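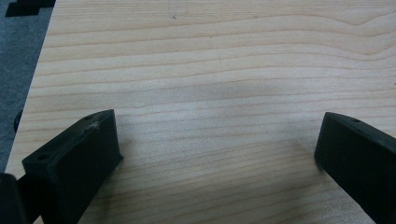

Slide 1. Pale board, straight grain, matte finish.

Choosing and Keeping a Light Wood Top
Suqin Feng, speaker notes
June 11, 2022

Leave slide 1 up while people find seats. Start when the side door is shut.

Thank Retitz for the room. Say the talk runs 50 minutes with questions at the end, and the handout is on the back table.

Opening point: most people pick a tabletop by color. They hold a sample next to the wall paint and stop there. I want them to look at the grain first. On slide 1 the lines run mostly straight across, close together, and then a few bend upward toward the right. Ask the room who noticed the bend. Wait for hands.

Grain lines on a pale top are easy to miss in the store. At home, with light from one side, they show more. Mention the small dark speck near the upper middle. A speck that size doesn't bother me. Some customers at Umell would send the board back for it, and we take it back, but I tell them to live with it for a week first.

Slide 2. Finishes.
Matte and gloss samples, pass both around. Start them at opposite ends of the room. Matte hides fingerprints better. It shows grease more, so wipe kitchen tables the same day. Gloss is easier to wipe and shows every scratch. Don't get into oil versus lacquer here, it eats ten minutes. Send those people to page 3 of the handout.

Slide 3. Shadows and stains.
People call the shop about gray patches that are only shadow. Move the lamp before you scrub. If the patch moves, leave it alone. Tell the Cukby story if there is time: customer sanded a good top twice over a shadow from a hanging plant.

Slide 4. Care.
Damp cloth, then dry cloth, along the grain. Felt under anything heavy. Turn the table end for end every 6 months if it sits by a window. Pale wood yellows, and it yellows unevenly under a runner or a fruit bowl.

Slide 5. Price.
The Herrero sample is $79 for the small size. Prices went up in November, so the old flyer is wrong. Cross it out if anyone has one.

Questions. Repeat each one for the back row. Collect the samples before people leave.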